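Products > Kitchen > Rice cookers > Interviews

The lid comes first
An interview with the product engineer at Padwood

Padwood makes small kitchen appliances, and its test kitchen in Sulach has a single purpose: to find out how rice cookers behave once they leave the box. The engineer who runs it has worked on lids, hinges and seals for nine years. We asked her what a buyer should look at before looking at the programme list.

"The hinge," she said. "People compare heating plates and coatings. The part that gives up first is usually the one you touch every day. A lid that opens two times per meal, one meal a day, is past 2,000 operations well inside three years. The spring has to hold its rate for all of that."

Her test for a hinge is plain. The cooker stands on a table with nothing under its feet, the catch is released, and the lid should rise to its stop without the body shifting. If the rear feet lift, the spring is too strong for the weight of the base. If the lid needs a hand to reach the stop, it is too weak, or the pivot is dirty. Starch gets into the pivot from the steam and sets hard.

On position she is strict. A cooker should stand clear of any shelf, because the vent discharges upwards and the lid needs its full arc. She asks for 30 centimetres above the closed lid and will accept 23 on a compact model. Wall cupboards with chipboard undersides suffer most. The edge swells first, and the facing lifts later.

"Pull it forward to the front of the worktop when you use it, then push it back when it has cooled," she said. "Leave the lid open while it dries. A closed lid on a damp pot is where the smell comes from."

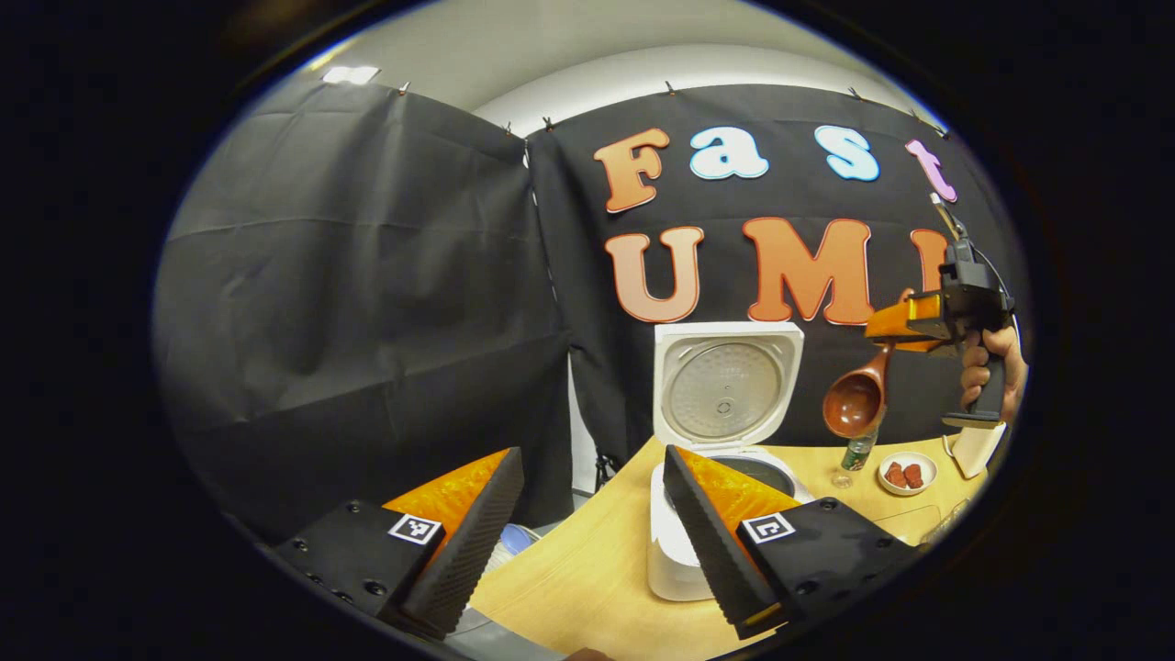 Drying is the step she returns to most often. The inner pot goes in the sink, the body never does, and the underside of the lid is wiped with a cloth that has been wrung out properly. The rim gasket, where it can be removed, is rinsed and laid flat. Hanging it over a tap stretches it on one side, and it then leaks at the same place each time.

She also wipes the outside of the pot before it goes back in. A few drops on the base will spit against the plate, and a single grain stuck there will tilt the pot enough to scorch one side of the rice. "We get cookers returned as faulty with a grain baked on to the plate," she said. "It comes off with a damp cloth and some patience. Do not use a scourer."

The Sulach kitchen is now working on the Sala, a model with a removable inner lid, and a simpler one called the Merar with a fixed lid and fewer parts to lose. She would not say which she prefers. The removable lid cleans better. It also gets left on the draining rack — the cooker is then run without it, and the rice comes out dry on top.

Asked whether white casings are a mistake in a kitchen, she said the colour made no difference to the work. Stains near the vent show sooner on white, so they are wiped sooner. Dark casings hide the same film until it has hardened.

Dec 17, 2025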